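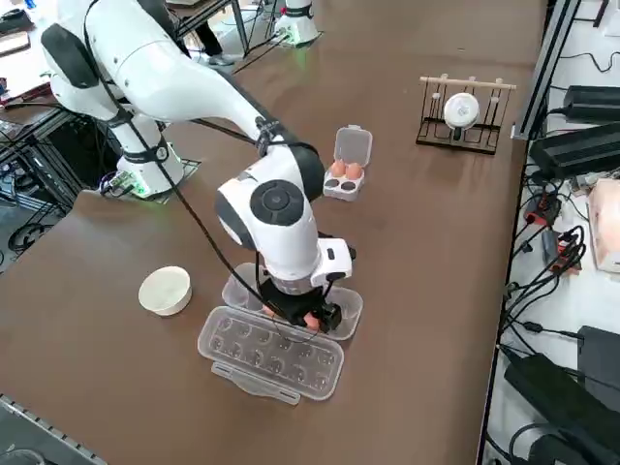
Household Robots: Your Questions Answered

We run a small kitchenware and home goods shop in Sallwood, and ever since we put a sign by the register saying we'd try to answer anything about home gadgets, the question we hear most is when a machine will finally do the dishes and put away the groceries. We've been reading up, visiting people who build these things, and pestering them with questions of our own. These are the ones that come up over and over, with the best answers we have. We update the page every May.

Can I buy a robot that does general housework?

Not the way most people mean it, I'm afraid. You can buy a machine that vacuums, one that mops, one that mows, and of course the dishwasher and the dryer, which we've all stopped thinking of as robots even though our grandmothers might have disagreed. What you can't yet get for ordinary money is one machine that clears the table, loads the rack, wipes the counter and then goes off to fold towels. There are arms that can do pieces of each of those jobs, usually at a fixed table with someone close by.

Why do eggs come up so often?

Everybody has handled an egg, so everybody can judge the result! An egg is smooth, it's a little different from its neighbor, and it cracks if you squeeze too hard and drops if you don't squeeze enough. Then it has to go in or out of a cup that fits it closely, with a lid standing up right behind and not much room for a pair of black gripper fingers. You and I do this half asleep before coffee. A robot arm has to get its position and its grip right at the same moment, and it has no morning habits to fall back on (though it can be shown the job many, many times, and that does help).

How good are they at it?

It depends very much on whose numbers you read and how they set up the table. The group at Distby that let us visit keeps a log, and when we last saw it they had 3,301 tries at moving a single egg, across several kinds of carton. They told us that on a carton the arm knows well, it does nicely for long stretches. Swap in a carton with a different number of cups, or one made of clear plastic, and things get shakier for a while. Clear plastic is hard on cameras, which tend to see whatever is behind it.

What about dishes?

Plates standing upright in a wire rack are a fairly friendly job, as these things go. The plate is stiff, the slots don't move, and a round plate looks the same whichever way you turn it. Bowls are a bit fussier. Pans with food stuck on, thin-stemmed glasses, and that one lid that fits nothing are still best left to you. Washing is harder than putting away, by the way, and most of what you'll see in videos is putting away.

Are factories and workshops further along?

Much further, and they have been for decades, as long as the parts arrive the same way every time. A bakery supplier we buy from, Briro, packs 520 trays in a shift with a single arm, and it's a pleasure to watch. But every tray is the same tray. Your kitchen drawer is a tougher customer than their whole packing line.

Would one fit in my kitchen?

The arms we've seen take up a good deal of table, and that's before you count the power supplies, the adapters and the cables, which seem to breed. If your counters look anything like mine, you'd be giving up the toaster, the bread box and most of your elbow room. People are working on smaller ones on wheels, and the Wei project is one we're keeping an eye on.

Is it safe to stand next to one?

Follow whatever the maker says for that model, and keep children and pets well back. Some arms are designed to stop when they bump into something, but please don't test that with your hand.

So should I wait before buying a dish rack?

Goodness, no. Ours start at 9 dollars and will work perfectly well with the two arms you already have. If a robot comes along later, it'll want somewhere to put the plates too.

My question isn't listed. What now?

Ask at the register or drop a note in the box by the door. We've had more than 200 so far and we do read them all, although the handwriting sometimes slows us down.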